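Equipment planning for robot manipulation work

From the Coldale Automation Reference
Category: Purchasing and facilities
See also: Acceptance testing; Spare parts; Floor loading; Wrist-mounted cameras

Equipment planning for robot manipulation work is the process of deciding what to buy, in what order and with what money, before a robot arm is put to use handling objects. It covers the arm, the gripper, the cameras, the mounting surface, the computers, the objects to be handled, and the recurring costs that follow. The term is used mostly for small installations of one to several arms. Large production lines are usually planned by an integrator under a separate contract (see Turnkey cells).

Contents
1 Scope
2 Stages
3 Budget categories
4 Cameras and lighting
5 Soft goods and other handled objects
6 Quotations and lead times
7 Recurring costs
8 Common errors
9 Case: the Tosstead workroom
10 Terms

Scope

A plan normally begins with a written statement of the task. For manipulation work this statement names the kinds of objects to be handled, the heaviest of them, the reach needed, and how many hours a day the arm will run. Payload and reach decide the class of arm, and the class of arm decides most of the rest: the size of the base, the power supply, the safety equipment and the stiffness required of the table.

Payload figures given by makers are measured at the mounting flange. The weight of the gripper, the camera, the bracket and any cable carried on the arm is subtracted before the weight of the object is considered. Plans that leave this out often end with an arm one size too small.

The building is part of the scope. Door widths, the location of outlets, the position of walls relative to the reach of the arm, and the distance to the nearest network port are recorded at this stage. A room with one usable wall will hold fewer stations than its floor area suggests.

Stages

Most plans pass through four stages.

In the survey stage, the buyer measures the room and lists equipment already on hand. Old equipment is listed with its age and the date its support ends. A controller that still runs but can no longer be repaired is entered as an item to be replaced.

In the trial stage, an arm is rented or borrowed and run on the real task. A trial of several weeks is common. The purpose is to find costs that do not appear on a quotation, such as the time spent resetting objects between runs and the number of gripper pads used up.

In the purchase stage, orders are placed. Items with the longest lead times are ordered first, even when they are small. A missing force sensor cable can hold up a station as long as a missing arm can.

In the commissioning stage, the equipment is mounted, calibrated and tested against the task statement. Final payment is usually tied to this test. The share held back until acceptance varies by supplier and is open to negotiation.

Budget categories

Budgets for this kind of work are commonly divided as follows.

Arm and controller. Usually the largest single line. Quotations may or may not include the teach pendant, the base plate and the first year of support, and the lines should be compared item by item.

Gripper. Two-finger grippers are the usual first purchase. Fingertips are bought separately by many users, and a second set is ordered with the first.

Mounting. A rigid table, a pedestal or a rail. Mounting is often underestimated. A light table that moves when the arm stops will spoil both placement accuracy and camera images.

Sensing. Cameras, brackets, cables and any force sensing.

Computing and storage. One machine for control and, where images are kept, storage sized for the full length of the project.

Safety. Emergency stops, guarding or scanners as the risk assessment requires. The assessment itself has a cost and is entered as its own line.

Labor. Hours for setup, operation and maintenance. In small installations labor often passes the price of the arm within the first year.

Contingency. Money held for items not foreseen. It is kept as one line and is not spread among the others, where it tends to be spent early.

Cameras and lighting

A camera carried at the wrist or gripper sees the work from close up and moves with the arm. A fixed camera sees the whole station but may have its view of the object blocked by the arm. Many plans provide for both kinds, and the bracket, cable and port for each are budgeted together with the camera. 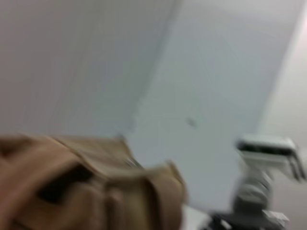 Exposure time is the main point to settle before a wrist camera is ordered. When the arm or the camera is moving quickly, a long exposure smears the image, and fine features such as seams and small marks can no longer be identified. Shortening the exposure reduces the smear but calls for more light. The cost of lighting therefore belongs in the same line as the camera. Fixed panel lamps are a small expense compared with replacing a set of cameras after installation.

Shutter type is the second point. A rolling shutter reads the image row by row and can bend straight edges during motion. A global shutter exposes all rows at once and generally costs more. For slow tasks the difference may not justify the price. For tasks in which position is measured while the arm moves, global shutter cameras are usually specified from the start.

Cable routing is the third. A cable along a moving arm bends many thousands of times, and cables sold for desktop use are not made for it. High-flex cable is specified by length, with slack allowed at each joint, and one spare is ordered for each cable installed.

Soft goods and other handled objects

Objects are a budget item in their own right. Rigid objects such as boxes and blocks last a long time. Cloth, bags and other soft goods change with use: they stretch, take on creases and pick up dirt from the table. A plan for work with soft goods includes replacements, storage, and a means of cleaning where needed.

Soft goods also affect the choice of gripper. Narrow fingertips can catch a fold that wide ones slide over, and high-friction pads wear faster on coarse fabric. Where the objects are not yet settled, buyers often choose a gripper with exchangeable tips and put off the tips themselves until the trial is finished.

Purchasing all objects from one lot makes results easier to compare. Purchasing from several lots gives a better picture of how the station will perform on ordinary stock. The task statement should say which is wanted, as the two call for different orders.

Quotations and lead times

Three quotations are the usual minimum for an arm. To be comparable, each must state the same payload, reach, controller version and support period. Freight, import charges, installation and training are asked for as separate lines. Training is sometimes offered at no charge for one operator only.

Lead times change through the year. Orders placed in October may run into year-end closures at the supplier and arrive well after the stated date. Organizations whose budget year ends in December should ask whether an order must be placed, delivered or paid by that date in order to count against the year. The answer differs from one organization to the next.

Partial shipment should be agreed in writing. A buyer who accepts the table and mounting hardware early can finish floor work before the arm arrives. Warranty periods that begin at shipment are shortened in practice by any delay in commissioning, and some suppliers will move the start to the acceptance date if asked before the order is signed.

Recurring costs

Recurring costs include support contracts, software licenses, calibration, fingertip pads, cables, replacement objects, storage and electricity. Electricity is usually minor for small arms. Storage is frequently the item that grows, especially where several cameras record at once.

Service intervals are given by makers in operating hours. A station run in short sessions may reach a service interval much later than the calendar suggests, and a log of hours kept at the controller prevents early service visits. Batteries in the controller or arm age whether or not the equipment is used and are scheduled by date.

Common errors

Buying the arm before measuring the room.

Leaving the bracket out of the camera line. Custom brackets are cheap to make but slow to obtain when a shop has other work.

Assuming that a second station will cost the same as the first. It usually costs less for software and engineering hours and the same for hardware, though it may require new electrical work if the first station used the last free circuit.

Treating a loan arm as permanent. Programs and fixtures built for a loaned model may not carry over to the one purchased.

Omitting removal. Old equipment has to be disconnected, crated and hauled away, and some controllers contain parts that need special disposal.

Case: the Tosstead workroom

The Tosstead workroom is often used in the Coldale training course as a case of small-scale planning. The site planned 2 stations for handling soft goods in a room formerly used for storage. Its first budget had 26 lines and did not include lighting. During the trial stage, images taken while the arm was moving proved hard to use at the exposure first chosen, and panel lamps were added along with shorter exposure settings.

The revised plan set aside $2,000 for lamps, brackets and high-flex cable across both stations. The amount spent was $1,602, and the balance was moved to fingertip pads. Two suppliers, Ekumen and Pangilinan, were asked to quote for the mounting tables. Pangilinan was chosen on delivery date, its price being slightly higher. The second station was commissioned after the first had passed its acceptance test, which allowed changes to the cable routing to be made once.

Terms

Acceptance test: the agreed test after which final payment is due.

Flange payload: the weight an arm can carry at its mounting flange, including the gripper.

High-flex cable: cable made for repeated bending.

Lead time: the period between order and delivery.

Station: one arm with its mounting, sensing, computing and safety equipment.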